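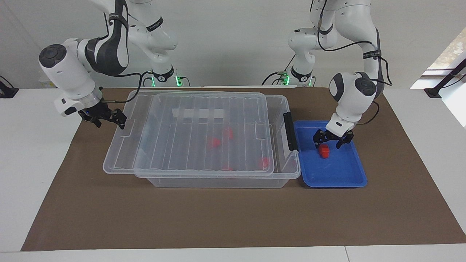 ## Diapositiva 6. Tarea bimanual: caja con tapa y bandeja

- Brazo derecho sobre el borde de la caja, izquierdo sobre el bloque rojo de la bandeja azul. Señalar la tapa: está desplazada y deja una franja abierta.
- Política única para los dos brazos, acciones en bloques de 50 pasos. No entrar en la arquitectura, va en la 9.
- Conjunto Skastside: 107 demostraciones teleoperadas. Natsumi Kamata hizo la segunda tanda, en septiembre.

## Diapositiva 7. Qué se mide

- Éxito = bloque dentro de la caja y tapa asentada al final del episodio. Sin puntuación parcial.
- Variables: posición inicial de la tapa y del bloque. La bandeja no se mueve entre ensayos.
- Recordar que el plástico acanalado de la tapa difumina los bloques del interior. El estimador de pose de Clovden pierde precisión ahí. (Si preguntan por cámaras de profundidad: probado, peor.)

## Diapositiva 8. Resultado

- 12 ensayos por condición, 4 condiciones.
- Con pérdida de coordinación entre pinzas, el fallo dominante pasa de colisión con la tapa a agarre tardío. Leer la tabla por filas.
- No comparar con la línea base Winex: usa otra definición de éxito. Homa Akbari insistió en quitarla de la gráfica; queda en el apéndice.
- Límite: un solo tipo de caja. No afirmar generalización.

PENDIENTE: revisar el eje de la figura de tiempos, sigue en fotogramas y debería ir en segundos.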